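Tamitetti word list, README

Hi! I'm Cempaka, and this is the word list I built for my crossword hobby. It has 1,000 everyday Dutch words with a short English clue for each (I wrote the clues myself, so blame me for the bad puns). Ruben Dijkstra proofread the first 300 and caught more typos than I'd like to admit!

What's inside: words.csv is the main file, with columns for word, clue, length and level. Level runs from 1 to 3, and it's purely my gut feeling. There's also a smaller file, food.csv, with 240 kitchen and market words – my favorite part by far.

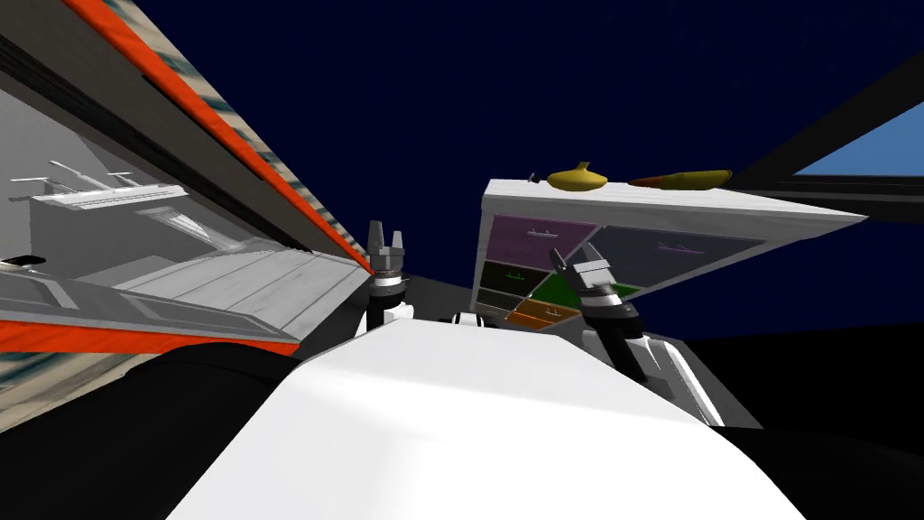

Accents are kept as they are, so if your puzzle software chokes on them, open the file as UTF-8 first. I use Trokley to lay out my grids and it reads the csv fine, but you do have to turn off "skip short words" or it drops everything with 2 letters.

Known problems: plurals are a mess. Some words have them, some don't, and Lies Timmermans and I still can't agree on whether diminutives should get their own row (I say yes, they're great for filling corners).

Last update was 8 Aug 2019, when I fixed the clues for the weather words. Use the list for anything you like, just keep my name in the file. If you spot a mistake, open an issue and tell me which row it's in.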